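# Keeping a shot chart at a basketball game

You need one printed half-court diagram per team for each quarter, a clipboard and two pens in different colours. Sit level with the halfway line if you can.

## Before tip-off

1. Write the team names, the quarter and the shirt numbers of the starting 5 at the top of each sheet.
2. Mark the direction of play with an arrow. Teams swap ends at half-time, so turn the clipboard round then.
3. Agree with the scorer how you will check totals.

## During play

Write the player's shirt number where their feet were when they jumped, and circle it if the shot went in. Leave it bare for a miss. Blocked shots count as misses. If a player is fouled in the act and misses, don't mark anything – free throws go in the margin.

Tip-ins are easy to lose. Write them under the basket and sort out the order at the next time-out.

## After the game

Check the circled numbers against the scoresheet before anyone leaves. Then type up each shot as one row: game, quarter, player, zone, made or missed. Hubert Aigner charted Ivley this way up to April and had 486 shots by the end, nearly all with a zone. Levosberg use the same columns, so the two files can be joined. 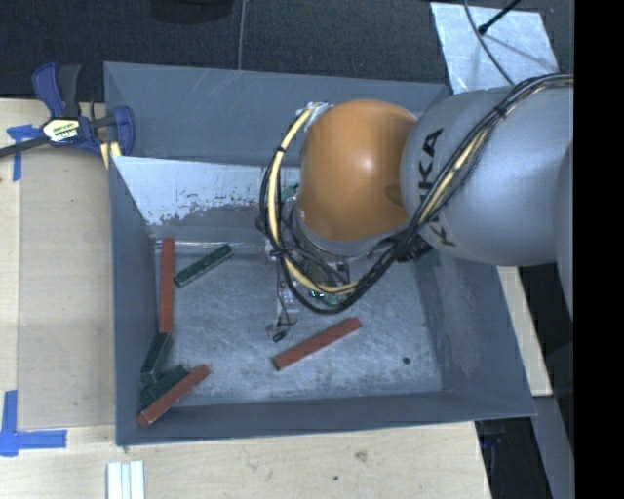
*KUKA arm over a grey tray.*

Percentages by zone come last. Leave out any zone with only a handful of attempts.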